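Lace-up morning fills the hall at Illomthorpe

I got to the shoe swap in Illomthorpe on Sunday thinking I'd be early, and the line was already out past the bike rack! This is the August one, when everybody has kids about to go back to school, so the tables fill up fast. By noon 296 pairs had come in, just short of the 300 they were hoping for (so close!), and 115 had gone home with somebody new.

My favorites are always the canvas sneakers. Give me a bright green low-top with silver eyelets and a scuffed white toe cap any day, even if the laces are all over the place. Lacing is half the fun anyway, and there was a whole table for it this year.

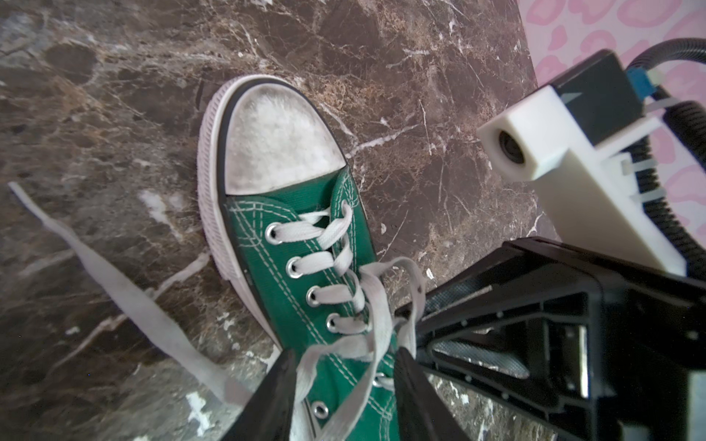
Catalina Retamal told me she'd never lace a canvas shoe tight before giving it away, as the next person only has to undo the whole thing to get a foot in. She leaves the top two rows slack and lets the ends hang. I've been tying mine in a double knot for years, so I guess I owe some people an apology.

Over at the cleaning table it was old toothbrushes, baking soda and a lot of elbow grease. I did one pair myself and got most of the gray off the rubber, plus a fair bit of it onto my sleeve. Flat white laces went for 27 cents a pair, and I bought more than I need. 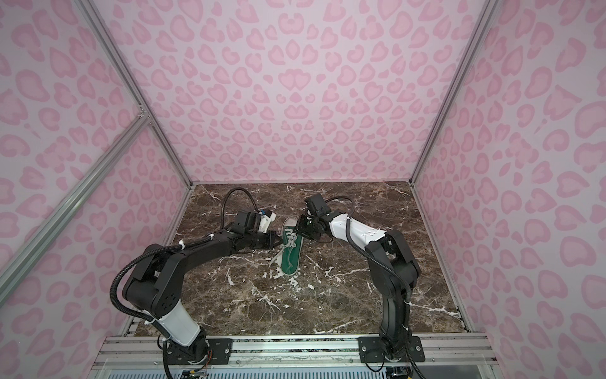 Can you bring shoes that have lost their laces?
Bring them along, just knot the pair together with string so they don't get separated.

The next swap is over in Ukthorpe, doors at 9 a.m., and boots are welcome at that one too.

Last updated: Sunday, 4:40 p.m.

Contact the newsroom | Copyright Eltum Local News | Back to top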